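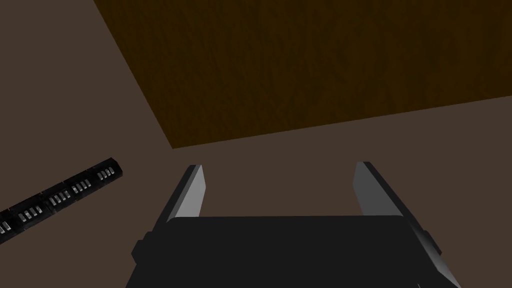 ## Mussel ropes go in at Clikau

First lines went in the water off Clikau in February - 20 of them, 100 feet each, hung with mussel seed and sugar kelp. Grower Chukwuemeka Akpan has a lease for two more acres next door, still waiting on the state.

He used to drag for scallops out of Mazurek. Says the ropes are easier on his back and on teh bottom.

Seed count on the first line came to 2,029. Harvest next fall if the eider ducks stay off. Sumalik dock is taking orders now, restaurants first - walk-up sales later on.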